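11/10/2026

Bad day on the Zumia job. The arm quit again on the greens run.
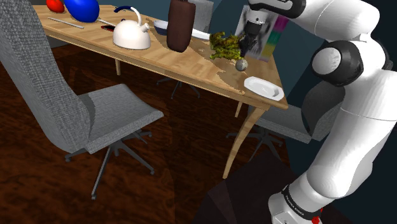 Gripper over the greens in the sim, kettle and tall brown cylinder to the left.

Same fault as in August. The force reading jumps to 460, the safety stop trips and the arm locks. It did it 3 times before lunch. Huệ thinks the contact settings on the leaves are wrong. I think it's the grip width, but I couldn't prove it.

Lost roughly 900 runs out of the 2,000 we owe Povent. Anathi wants the stop limit raised so we can finish. I said no. The real arm will use the same limit and people will be standing near it.

Wrote up the fault and sent it to Nanna. Left the logs on the shared drive. Will try a slower close tomorrow.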